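Clovham Apartment Guide
Section 4: Kitchen corner, first set-up and cleaning

225 shares
2 comments

Written by Viera Oravec for Hultgate tenants. Checked by Arwel Eynon. Revised 26 July 2019.

4.1 Before you begin

This section covers the corner with the small white squares, the ledge beside it, the reflective strip below the ledge, the wall, and the steel cookware. The oven and the sink have their own sections. Please read all the steps of one part before you start with this part. The paste needs a waiting time, and it is not good to discover this in the middle.

You will need:

- one soft cloth for steel and one soft cloth for everything else
- one dry towel, large
- a soft brush, for example an old toothbrush
- a cup for measuring water
- the tub of Bezerra cleaning paste (225 g, under the sink)
- the bottle of Drarnumier line sealer, only if you do part 4.5

CAUTION: Do not use the paste and any bleach on the same day. Open the window before you open either product.

4.2 Preparing the cookware

New tenants often want to cook on the first evening. Please clean the cookware first, also if it looks clean. It may have been standing in the store room for several months.

1. Take the pot out of the cabinet with two hands, one on each handle. The handles are fixed at different angles, so the pot will feel a little uneven when it is lifted. This is normal.

2. Put the pot down on the squares and remove the lid, if it has one on. Keep the lid away from the edge.

3. Look at the bottom inside. If there is dry material lying there, tip it into the bin first. Never wash it directly to the drain — fine material collects in the bend of the pipe, and the bend is difficult to reach.

4. Try each handle with a light pull. It should not move. If it moves, stop here and write to the office.
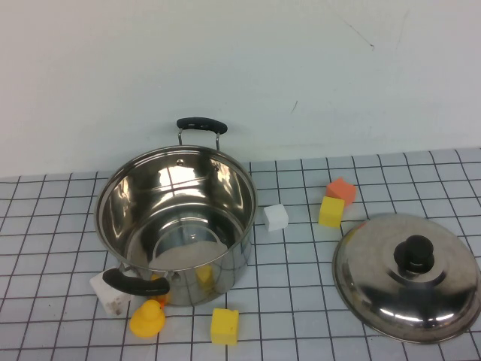
Figure 4-1. Pot without lid, with black grips front and back.

5. Mix one small spoon of paste with 200 ml of warm water. Put the steel cloth into it and press it out well.

6. Wipe the inner wall in circles, from the rim to the bottom. At the places where a handle is attached there is a small rivet on the inside. Go around the rivet with the brush. Fat likes to stay there.

7. Wipe the outer wall from top to bottom, in one direction. Circles on the outside leave marks which you will see every time the light is on.

8. Rinse two times with clean water and dry immediately with the towel.

NOTE: White spots on steel after drying are lime from the water. They are not a fault of the pot. A little vinegar on the cloth takes them away, then rinse again.

CAUTION: Do not leave the paste on the black grips. It makes them dull, and there is no repair for this. We can order a new grip, but delivery is usually not before October, and the tenant pays for it.

4.3 Cleaning the squares and the ledge

Begin always with the high parts and finish with the low parts. If you do it in the other direction, the crumbs from the ledge will fall on the surface that you just cleaned, and you will do it again.

1. Take everything off the ledge and off the squares. Cookware can wait on the kitchen chair.

2. Wipe the top of the ledge with the second cloth and clean water. No paste is necessary for daily dirt.

3. Follow the rounded front of the ledge with the cloth folded over your finger. Go also under it. The underside is forgotten by most people and it becomes sticky.

4. Brush dry crumbs out of the dark lines before any water touches them. Brush along the line, not across.

5. Wipe the squares with a damp cloth. Change the water when it turns gray.

6. If a line is still dirty, put a very small amount of paste on the brush, work it in, and wait 2 minutes. Not longer. Then wipe it out with clean water.

7. Dry with the towel, also in the corner. 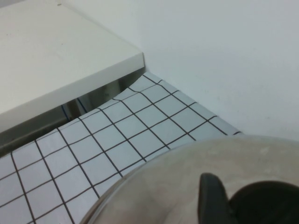 The reflective strip is the part about which the office receives the most questions. Tenants clean it many times and it still looks streaked, so they take a stronger product, and then it becomes worse. Please look at it from two sides before you decide that it is dirty. The metal mirrors what is in front of it, and two thin bluish streaks near the middle are only the lines between the squares, seen in the metal. These will not go away with any product. If a streak stays in the same place when you move your head, it is dirt. If it moves with you, leave it.

For real dirt on the strip:

1. Use the steel cloth, almost dry.

2. Wipe along the length of the strip, from the wide end to the corner.

3. Finish with the dry towel in the same direction.

CAUTION: No scrubbing sponge with a green or rough side on the strip. No steel wool. The scratches will be permanent.

4.4 The wall

The wall behind the cookware is painted with a matte washable paint. Washable does not mean that you can scrub it. It means a soft damp cloth, a light hand, and patience.

1. Move the pot away from the wall before you clean, so that the handle cannot knock the paint while your arm is moving.

2. Dust the wall dry, from top to bottom.

3. For grease, use warm water with one drop of dish soap. Press the cloth out until it does not drip.

4. Wipe a larger area than the spot itself, with light pressure. If you rub only the spot, it will become shiny and you will see it from the door.

5. Let it dry for some hours before you judge the result. Wet paint surface looks always darker.
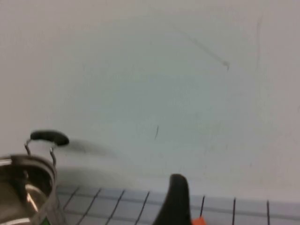 6. If the mark is still there after drying, repeat once. After the second time, stop. What remains is most likely a scratch in the paint, and water cannot help with a scratch.

7. Write the place of the scratch on the inventory sheet (page 3 of your welcome folder), with your initials. Scratches written down in the first two weeks will not be taken from your deposit.

NOTE: Please do not repair the paint by yourself. There are several whites in the building and they look equal in the can. On the wall they are different.

When you put the cookware back, leave one hand of space between the wall and the nearest handle. You need this space for your fingers when you lift, and the wall stays cleaner from steam.

4.5 Sealing the lines (once per year, optional)

Drarnumier sealer closes the small holes in the lines between the squares, so that coffee and sauce do not go in. One bottle is enough for 3,000 small strokes according to the leaflet, which is much more than one corner needs. Please share the bottle with your neighbor on the same floor and return it to the office when you are both finished.

1. Clean as in part 4.3 and wait until the next morning.

2. Shake the bottle. Remove the cap and test the brush on a piece of paper.

3. Start in the corner and work toward yourself. In this way you will not put your sleeve on a fresh line.

4. Wipe the extra sealer from the squares quickly, line by line. After it becomes hard it can be removed only with a plastic scraper.

5. Do not put anything on the surface until the next day.

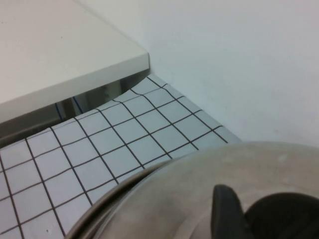

Sealer must reach the complete joint with the wall, and this is where most people leave a gap. They seal what they can see and believe the work is done. Before you open the bottle, look along the wall from the ledge to the other end and check if some item is still standing in front of the joint. A large round metal bowl like the gray one here can hide a good piece of it on the right side, and behind the bowl the lines will stay without sealer. Look for small dark marks low on the wall at the same time, just above the joint. Clean them now as in part 4.4, because water on fresh sealer makes it cloudy.

4.6 Putting everything back

1. Touch one line with a dry finger. If it feels sticky, wait more.

2. Put the heavy pieces first and the light ones after. Lift them, do not push. A pushed pot carries small grains under it and they scratch.

3. Keep metal bowls away from the front side of the ledge. When they fall they damage the floor and sometimes the foot.

4. Wash both cloths at a hot temperature and hang them separately. Do not mix them again — if the steel cloth has once been used on the wall, it carries paint dust, and you should replace it.

5. Close the tub of paste well. A dry paste can not be made soft again with water.

4.7 If something is not right

The lines become pale after cleaning: the paste was left too long. Rinse with much clean water and wait until dry. Usually the color comes back.

The steel has rainbow colors inside: this comes from heating without water. It is harmless. Vinegar helps.

The ledge has tiny dark specks which do not go away: try once with dish soap. If they stay, write them on the inventory sheet and leave them.

A handle turns or makes noise: do not tighten it with pliers. Bring the pot to the office in the morning, empty and cold, and you will receive another one for the time of the repair.

Continue with Section 5: Sink and drain.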